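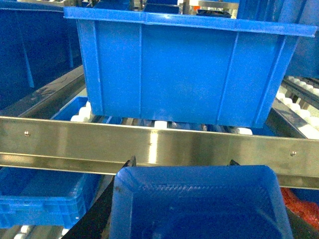 **Who may enter a team in the Uneo Challenge?**

Any secondary school or technical college may enter, provided that every member of the team is enrolled at the time of registration and that a member of the teaching staff signs the entry form.

# Crates in Motion

*The robotics program at Kaltwood College prepares for its second Uneo final*

Kaltwood College has offered robotics as an elective for several years, but its present form dates from April, when the school agreed to replace the written assessment for senior students with a single practical project. Students were asked to take a problem from the working world and to carry it through from first drawings to a public trial. The class chose the handling of crates.

The choice was a modest one. A blue plastic crate on a roller conveyor is a familiar object in packing sheds and parcel depots, and it attracts little notice. For a robot it presents a fair number of difficulties. The rim is thick and rounded, the walls taper towards the base, and a glossy surface beside a bright steel rail can mislead a camera in strong light. The gripper must place one finger inside or behind the rim and another opposite it, close evenly, and lift without catching the neighbouring crate.

"We wanted a task that the students would take seriously," said Wendy Bellamy, the head of technology. "They have all seen a robot follow a black line across a floor. Very few of them had been asked to pick up something that a person might need moved."

**The challenge**

The Uneo Challenge is held every year for school and college teams. In its handling division, each team has to transfer crates between conveyor lanes in a set order, with no student touching the robot once the round has begun. Marks are awarded for completed transfers and for the quality of the team's logbook, which the judges read before the round. A dropped crate ends the attempt, although teams are permitted 3 attempts in all and the best of them is counted.

Kaltwood entered for the first time last year and was placed in the lower half of the field. The logbook from that entry is kept in the workshop, and new students are required to read it in their first week. It records, among other matters, a long dispute over whether the arm should approach a crate from above or from the side, and a page of calculations that was later found to rest on the wrong crate.

The college returns to the final on 2018-10-27 with a new robot, named Jin by the students after a rather prolonged vote.

**Two fingers and a rim**

Jin is an arm with a pair of black gripper fingers and a small camera mounted near the wrist. The students designed the fingertips themselves. Early versions were broad and flat, on the assumption that a larger surface would hold more firmly. They proved too thick to pass between crates standing close together, and Nikau Waaka, a senior student who leads the mechanical group, argued for a narrower tip.

His group went through a number of shapes before settling on the present one. Each was tested in the same manner: the arm took hold of an empty crate by the rim, raised it, held it for a count, and set it down. A shape that failed was labelled and placed in a drawer. The drawer is now difficult to close.

The position of the camera was decided at greater length. A view from high above the lanes would have shown the whole layout at once, but the arm would have hidden the crate at the very moment it was needed. At the wrist, the camera travels with the gripper and keeps the fingertips in view. The drawback is that nearby objects fill most of the picture. Priya Crenshaw, who wrote much of the program that finds the rim, began with colour alone and was obliged to think again, as one blue crate behind another blue crate offers little to go on. Her program now looks for the upper edge of the crate and checks it against the line of the rail.

"The rail was a nuisance for a whole term," she said. "It reflects everything. Then we worked out that it is always straight and always in the same place, and it became the most useful thing in the picture."

The students collected 2,000 wrist-camera images for this work, and sorted them by hand during lunch hours. A further 700 were set aside for checking and were not shown to the program until the end.

**Support from industry**

The conveyor equipment was lent by Vallent, a supplier of materials-handling machinery, under an agreement that runs to the end of the school year. The firm also released one of its engineers, Katsuhiko Takagi, to visit the class each fortnight. Mr Takagi does not write code for the students or repair the arm. He reads the logbook, asks about it, and leaves a written list of matters to be settled before he comes again.

Several of his lists concern safety. Students now stand behind a marked line while the arm is powered, and one member of the group holds the stop button and has no other duty. The rule was unpopular at first with those who drew the short straw, and a roster was introduced.

Refugio Pacheco, who teaches the class, considers the roster one of the better outcomes of the year. He has asked for the same arrangement to be adopted in the metalwork room.

**After the final**

The project will be assessed on the logbook and the public trial, and the result of the Uneo final will have no bearing on marks. Mr Pacheco has been firm on this point, in part to protect students whose contribution lies in testing or documentation.

Ms Bellamy has asked Vallent to extend the loan for a further 2 years. If the request is granted, next year's class will be set a harder version of the task, with loaded crates of uneven weight. Applications for the elective close at the end of term, and forms may be collected from the technology office.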